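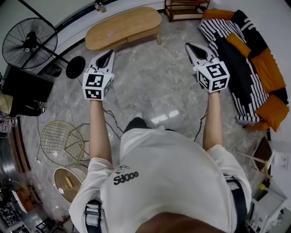 Garnholm Ambrose Stacking and Sorting Set

Meet Ambrose, the friendly little elephant who carries everything on his back! Babies and toddlers can stack his chunky rings, post the shapes through his saddle blanket and then tip the whole lot out and start over again (which, if your house is anything like ours, will be the best part by far). Ambrose is part of our Seststead nursery range, and he goes very nicely with the Rarar rattle lion if you already have one of those on the shelf.

The set has 6 rings and 2 sorting blankets, one with big, easy openings for beginners and one with trickier shapes for later on, so it grows along with your child and doesn't get packed away after a month. The rings have a soft rubbery edge that feels good on sore gums, and each one has its own texture to explore, from bumpy to ribbed to smooth.

Designed by Xiuying Cao, with a lot of patient help from Yaryna Dmytriv and her twins, who tested the early versions and made it very clear which ones they liked!
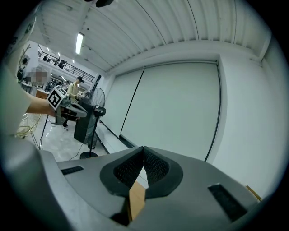 Picking things up is a big job when you are small. At first your baby will rake at the rings with a whole hand, and then one day the thumb and finger start working together and suddenly every crumb on the carpet is fair game. Ambrose's rings are sized for that in-between stage. Think of thumb and finger pinching a small piece together: that is the grip the smaller blanket pieces are meant for, and you may be surprised how proud your little one looks after managing it.

Good to know

Suitable from 6 months with the rings only. We suggest saving the sorting pieces until your child is sitting up well and happy to play alongside you.
Ambrose stands about 30 cm tall with all his rings on.
Wipe clean with a damp cloth and mild soap. Please don't put him in the dishwasher, as the blankets can lose their shape.
No batteries needed.
Comes in a sturdy cardboard box with a rope handle, handy for keeping everything together between visits to Grandma's.

The December batch is limited to 500 sets and includes a small storybook, Ambrose Takes the Long Way Home, written by Imani Chege with pictures by Svyatoslav Kravets. Once those are gone, the set will go back to its regular box without the book.

Missing a ring? It happens in every family. Write to Ismael Cordeiro on our spare parts desk with the color you need and he'll pop a replacement in the mail for you.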